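4. Oiling the table top

The first oiling must be made before the table goes into daily use. After this, repeat it every September, or earlier when the surface feels rough under the hand.

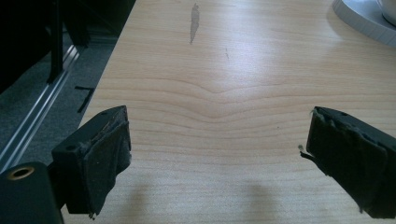
You will need the bottle of Wirnik care oil, two cotton cloths and a sanding pad. The bottle contains 200 ml and is enough for two full treatments.

1. Take everything off the table and wipe it with a cloth that is only a little damp. Let it dry for 30 minutes.

2. Sand lightly with the pad, always along the grain. Do not press on the edges.

3. Remove all dust with a dry cloth.

4. Shake the bottle and pour a small quantity of oil on the second cloth. Do not pour it directly on the wood.

5. Spread the oil in a thin layer, from one short side to the other.

6. Wait 7 minutes, then wipe away all the oil which did not go into the wood.

7. Leave the table overnight. Do not put hot cups on it during the first week.

Note: The Arruda bench is delivered already oiled. For the bench please begin with section 5.

CAUTION: Cloths with oil can catch fire by themselves. Put them in water immediately after the work, and dry them outside, laid flat.

CAUTION: Never use furniture spray with silicone. New oil will not hold on it.

For questions about other oils, please write to Vasilis Babić at the Modosside service desk.

Text revised 4/28/21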